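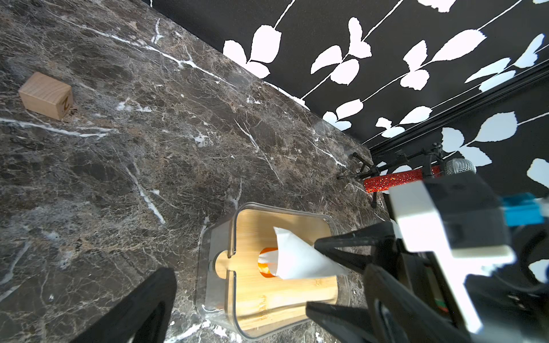
Why do people keep a box of tissues on the counter when there is a drawer right under it? In our interviews, most people said they want to be able to take one with a single hand, while the other hand is busy.

Home & Interiors Research | Open reading
11 min read
14 shares | 2 comments

3.2 Tissue holders and the single pull

The households in the Brultow sample kept tissues in three kinds of places: on a counter or shelf, inside a cabinet, or in a bag that moved from room to room. This section deals only with the first group. We look at the holder, the surface it stands on, and the small objects that end up beside it.

Figure 3. Tissue holder with a clear acrylic body and a bamboo lid, on a dark brown marble counter. A tissue is drawn up through the opening in the lid. A small wooden block marked "N" is also on the counter.

The holder in Figure 3 belongs to the type we call open-bodied. The sides are clear, so the supply can be checked without lifting the lid. Owners of open-bodied holders told us they refilled before the last sheet more often than owners of closed ones did. We did not measure this directly and rely on what they reported in the Drinance diaries, which ran through July.

The lid matters more than we expected at the start of the study. A wooden lid rests on the stack or on the rim of the body, depending on the make, and the size of the opening decides how the tissue comes out. With a narrow opening the sheet bunches as it rises; the sheet in Figure 3 has a cone shape. With a wide one it comes up flatter, but the next sheet is more likely to slide back inside. People in the sample complained about both. The complaint about sliding back was the stronger one, and several households had gone back to the cardboard box for that reason.

Lids with a notch in the side, such as this one, were described by owners as easier to lift off. We have no separate figures for notched and plain lids — the coding sheet used at Hinholm had one entry for both.

Surface also came up in the diaries. On smooth stone a light holder can shift when a sheet is pulled at an angle. Some people steadied it with the other hand, which defeats the purpose they had given for keeping it there. Others pushed it back against the wall. A pull straight up caused the fewest complaints.

Small objects tend to collect near the holder. Diary entries list keys, hair ties, coins, toy parts and letter blocks. The block in Figure 3 is of this kind, a cube of pale wood with one dark letter on the side. We coded such things as "resting items" if they had no fixed place elsewhere in the home, following the Shevchuk scheme with 16 categories. Whether a resting item gets put away seems to depend on whether it is in the way of the hand. Items behind or beside the holder stayed for days. Items in front of it were moved, though often only to the other side of the same counter.

Section 3.3 turns to holders kept in cabinets.

Filed under: Household objects, Storage, Everyday use
2739 views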